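The Second Life of the Office Computer

By Diễm Phan

In Ulamcombe the old computers arrive on Fridays, in the back of a delivery van, and Sơn Nghiêm already has the long table cleared. He has repaired desktops for 14 years, the last 5 of them in this workshop behind the Naltetti bakery. The smell of bread comes through the wall all morning, and after a while one stops to notice it.

Most of the machines come from offices and schools. They are heavy, they are gray with dust, and many of them still start. Sơn opens the side panel before he plugs in anything. He wants to see the cables first. "If a person was careful with the cables, he was careful with the rest," he told me.
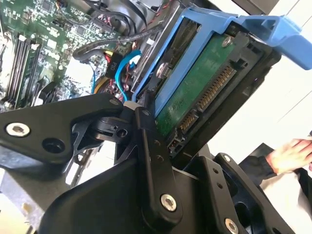
The hard drive is the part he respects the most. A processor can be bought again, but family pictures and ten winters of invoices can not. He likes the cases where the drive sits in a plastic caddy, because no screwdriver has to go near it in a narrow space. He holds the drive by its sides and keeps his fingers away from the circuit board and the gold contacts. Then it lies on a soft cloth until its owner decides if it will be copied or erased.

Branwen Pugh brought her late father's computer in March. She expected to hear it was finished. Sơn changed one cable and gave it more memory, and she now writes the parish newsletter on it.

More than 100 desktops left the workshop last year for new homes. The ones which can not be saved give their screws, fans and cables to the drawers along the back wall, where Sơn finds each thing without reading the labels.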